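픽스틱(Pistik) 처음 설치하고 아이 계정 만드는 법

2021-05-03 작성 / 글: 소선미(Seon-mi So)

조카 태블릿에 깔아주다가 세 번 헤매서 적어둠. 픽스틱은 Katex에서 만든 유아용 그림 퍼즐 앱. 무료. 광고 없음. 대신 메뉴가 불친절해요. 급하게 쓰는 거라 두서없음 양해 바람.

준비물
태블릿이나 폰. 보호자 이메일 주소. 저장공간 665MB. 와이파이 (데이터로 받으면 중간에 멈춥니다. 저는 두번 멈춤)

1. 설치
스토어에서 Pistik 검색. 비슷한 이름 많으니 제작사가 Katex인지 확인하고 받으세요. 받고 나서 바로 열지 말고 기기 언어부터 확인. 영어로 돼 있으면 앱도 영어로 나오고, 앱 안에서는 못 바꿔요.

2. 보호자 계정
첫 화면에서 아이가 누를 큰 버튼 말고 오른쪽 위 작은 자물쇠. 이메일 넣고 비밀번호 넣고 확인 메일 기다리기. 안 오면 스팸함. 그래도 없으면 '다시 보내기' 한 번만. 여러 번 누르면 앞에 온 링크가 다 죽어버립니다.

3. 아이 프로필 만들기
자물쇠 > 가족 > 프로필 추가. 이름은 별명으로. 실명 넣을 필요 없음. 나이 고르면 퍼즐 조각 수가 자동으로 정해지는데 좀 쉽게 나오는 편이라 저는 한 단계 올렸어요. 프로필은 2개까지 무료. 셋째부터는 보호자 계정을 하나 더 파야 함.

4. 캐릭터 꾸미기
여기는 아이한테 맡기면 됨. 머리, 옷, 신발 순서. 신발까지 고르고 초록 체크를 꼭 눌러야 저장돼요. 안 누르고 나가면 처음부터. 울음바다 됩니다 진짜로.

5. 시간 제한
자물쇠 > 시간. 하루 단위로만 설정됨. 시간이 다 되면 하던 퍼즐은 끝까지 하게 해주고 그다음에 잠깁니다. 이건 마음에 듬.

6. 별 모으기
퍼즐 하나 풀면 별이 나오고 2,000개 모으면 '등대 마을'이 열려요. 조카는 지금 3,671개. 별은 프로필끼리 못 나눠 씁니다. 형제끼리 싸우는 이유 1순위. 기기 바꿀 때는 새 기기에서 같은 이메일로 로그인하면 별도 따라와요. 단, 옛날 기기에서 먼저 로그아웃.

자주 막히는 데
소리가 안 나요 - 앱 소리랑 기기 소리가 따로예요. 둘 다 확인.
퍼즐 조각이 안 움직여요 - 화면 보호 필름 두꺼우면 그래요. 설정에서 '큰 터치' 켜기.
비밀번호 잊었어요 - 자물쇠 길게 누르기. 짧게 누르면 안 나옴.
오프라인에서 되나요 - 미리 받아둔 퍼즐만. 퍼즐 그림 밑 화살표 누르면 받아집니다. 차 타기 전날 밤에 해두세요.
프로필 지우기 - 가족 > 이름 > 맨 아래. 별도 같이 없어짐. 복구 안 되요.

태블릿 오래된 거면 설정에서 '움직이는 배경' 끄세요. 훨씬 덜 버벅임. 업데이트하고 나면 다시 켜져 있을 때가 있으니 그때 또 끄고요.

댓글로 Skovton 퍼즐 앱이랑 뭐가 다르냐고 물어보신 분, 그건 제가 아직 안 써봤어요. 써보면 따로 올릴게요. 시간 제한 화면은 다음 버전에서 바뀐다고 하니 메뉴 위치가 다르면 댓글 주세요. 고쳐놓겠습니다.

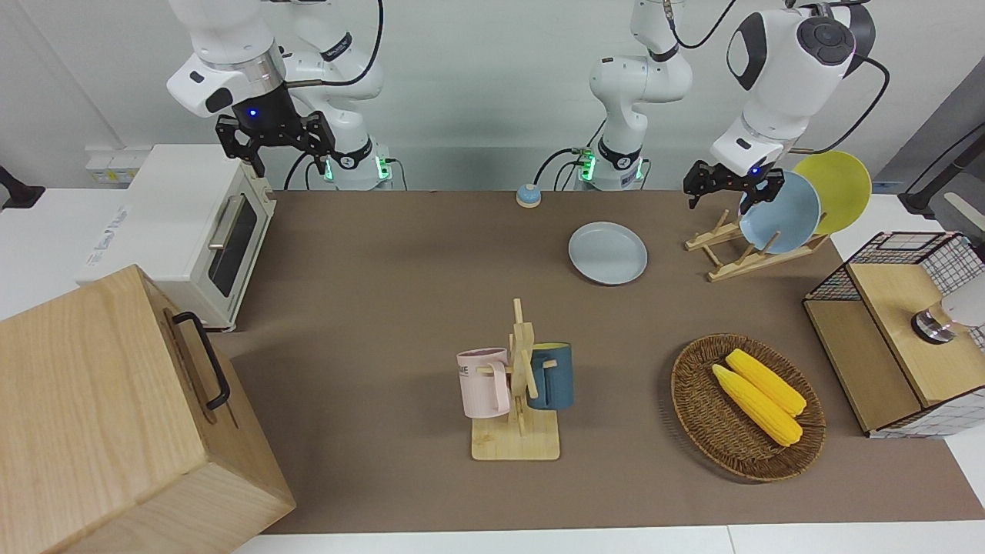

나무 식기 건조대에 세워진 하늘색 접시와 흰색 로봇 팔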